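Werkstattbuch, Wahlstudio Flilora
Eintrag vom Dienstag, angefangen gegen 16 Uhr, fertig geschrieben nach dem Abendessen

So, ich setze mich endlich hin und schreibe auf, was wir heute mit dem Auszählmodell für die Nachwahl gemacht haben, bevor ich wieder die Hälfte vergesse (wie letzte Woche, Efua hat mich zu Recht ermahnt). Es fehlen uns jetzt nur noch die Briefwahlbezirke im Norden, alle anderen Bezirke sind in der Tabelle, insgesamt 106 Zeilen. Davon stimmen 91 auf Anhieb mit den Niederschriften überein, und darüber habe ich mich wirklich gefreut, denn im März sah das noch ganz anders aus!

Abena Akpalu hat den Vormittag damit verbracht, die Bezirke mit abweichenden Summen durchzugehen. In den meisten Fällen waren es Zahlendreher bei den ungültigen Stimmen. Bei einem Bezirk am Hafen ist die Sache verzwickter, dort wurden offenbar zwei Lokale zusammengelegt und in unserer Liste stehen beide noch einzeln. Ich habe sie erst einmal gelb markiert und nichts gelöscht. Bitte auch nichts löschen, wenn ihr das lest!
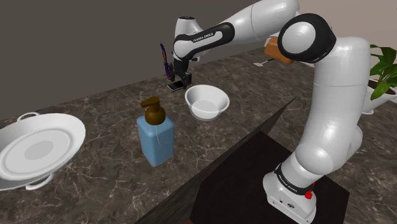

Die Sitzverteilung im Stadtrat rechnen wir weiterhin nach beiden Verfahren, also Sainte-Laguë und d'Hondt, und legen die Ergebnisse nebeneinander. Khương, unser kleines Rechenskript, schafft das inzwischen ohne Murren, nur bei Listen ohne Direktkandidatur bleibt es hängen. Was mir noch gar nicht gefällt, sind die Farben in der Sitzgrafik. Die beiden Brauntöne für die Wählergruppen liegen viel zu nah beieinander, ungefähr wie die dunkelbraune marmorierte Platte und die graubraune Wand dahinter im Bild oben, und auf dem alten Beamer wird daraus ein einziger Fleck. Für die knappen Sitze hätte ich gern ein kräftiges Rot, so wie der kleine Knopf am weißen Arm, den findet man auch auf den zweiten Blick sofort wieder.

Am Nachmittag haben Efua Fiadzo und ich lange über die Schwelle gesprochen, ab der wir einen Bezirk als »umkämpft« bezeichnen. Sie möchte 10 Stimmen Abstand, ich war eher für einen Anteil an den gültigen Stimmen, weil die Bezirke so verschieden groß sind. Wir haben uns noch nicht geeinigt – ich rechne morgen beides durch. Mit ihrer Regel kämen wir auf 17 Bezirke.

Noch offen:
Hafenbezirk klären, am besten telefonisch beim Wahlamt
Khương bei leeren Direktkandidaturen reparieren
neue Farben an Abena schicken
Sicherung der Tabelle auf Flustard ablegen, die letzte ist noch vom Vormittag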